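Cup grasp policy, sim only training - numbers look too good?

mjacobs
Sunday, February 16, 2025
Trained the Drullia grasp policy on 3000 sim episodes, then ran 200 held-out ones. 13 failures. Supervisor is happy, I'm not. Held-out set has new cup positions but same room, same table. Is that even a test?

koenw
Not much of one, no. What counts as a fail? Dropped, missed, tipped over?

mjacobs
Any of those. Success = cup upright in the gripper at the last step. Typical one, dark see-through cup with stuff in the bottom:
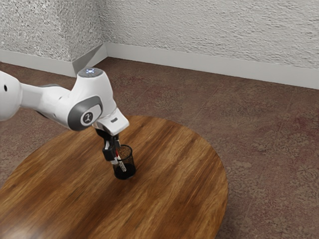 Reply #4 - akinyi_w
Fingers are on the rim with the tips just inside the mouth. Would you call that a grasp? On a real thin cup I'd want to know how hard it's squeezing. Log the contact forces.

pbakker
Disagree, rim grasp is fine if the task is only pick and place. We did the same at Sirkside in December and it transfered ok.

akinyi_w
ok on how many cups though

pbakker
One type. Fair enough.

koenw
Force is a side issue imo. Change the table and floor textures, rerun the same 200, see what drops. Cheap to do overnight.

mjacobs
Textures are easy, will queue it tonight. Forces aren't logged, need to re-run for that. Of the 13, most are near the table edge so maybe its a reach thing and not the policy at all.

pbakker
Post the edge ones seperately then. And more than one seed please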